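Matte or satin topcoat for white work tables?

stougaard_b
I have to refinish the white tables in our shared room at Bunthorpe before the end of March. The current topcoat is satin and reflects the ceiling lights badly enough that people move their chairs to read. I have a quote for Noleo waterborne in dead matte over Finach primer. Before I order: does matte hold up on a surface that gets wiped every day? By "white" I mean a slightly grayish white with no pattern. 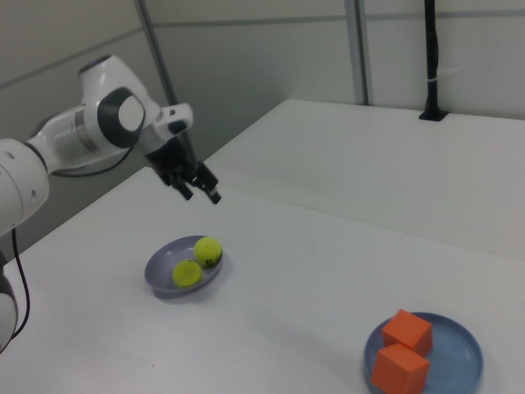 White tabletop, gripper open above it.

flor.z
It holds up if you let it cure. Most of the complaints I hear come from tables put back in use the next morning. Wait seven days and keep wet cups off it. Sand to 400 between coats, wipe off the dust, and don't go finer or the next coat has nothing to grip.

guzman_finishing
Disagree on matte. The flattening agent leaves a slightly rough film, and rough film holds dirt. Pencil, shoe rubber, and coffee all get into it. Satin wipes clean. If glare is the problem, move the lights or put diffusers on them.
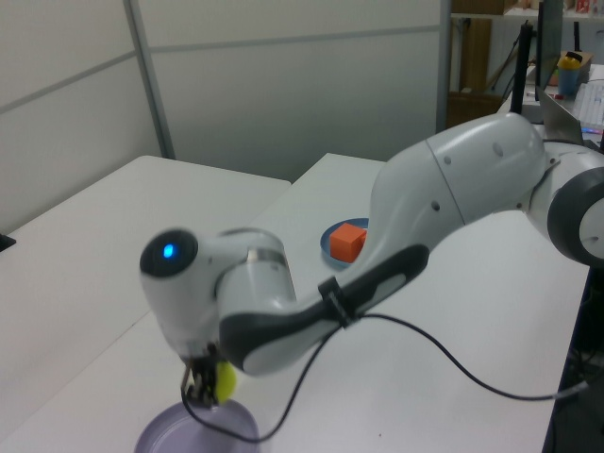
Burnishing is the other issue. Rub one spot on a matte table often enough and it turns shiny, usually along the front edge where forearms rest. You can't polish the rest to match, so you end up recoating the whole top.

stougaard_b
The lights are not mine to move. How many coats of matte, then?

flor.z
Two. Put the build in the first coat and keep the second thin. A thick last coat dries unevenly and shows patches when you look across it at a low angle.

s_tazi
Gloss level and color get mixed up in these threads. Gloss is how much light comes back at the mirror angle; the color underneath is a separate choice. A matte top can still be a useful background, and on the one in this picture the orange cubes on the blue plate and the yellow tennis balls are all easy to pick out.

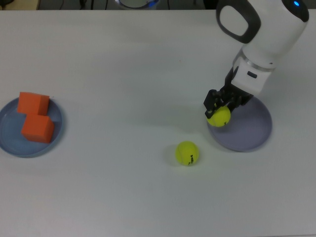 Sheen should be chosen by viewing angle. People seated at a table look across it and catch the reflection, while people standing look down and mostly miss it. The grayish white suits either position, and the blue plate with the orange cubes on it reads clearly from above with no hard reflection nearby. I would take matte for seated work and satin for a standing bench.

guzman_finishing
That's fair for glare. It doesn't answer cleaning.
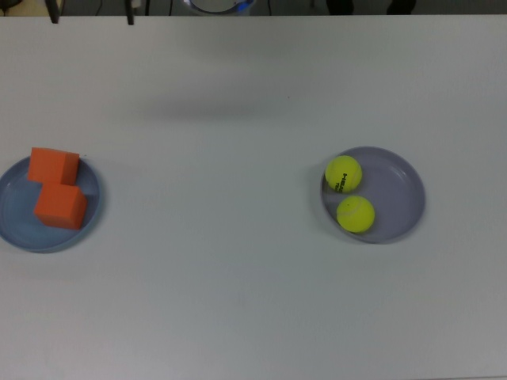

My rule is still satin for anything wiped daily. If she goes matte, use a damp microfiber cloth and mild soap, and keep abrasive pads out of the room.

lizeth_v
Coat a test board in each and wipe both the way your people wipe the tables. Keep the boards afterward for touch-up matching.

stougaard_b
Doing the boards. I'll post when they have cured.

Contact the moderators | Copyright belongs to individual posters | Back to top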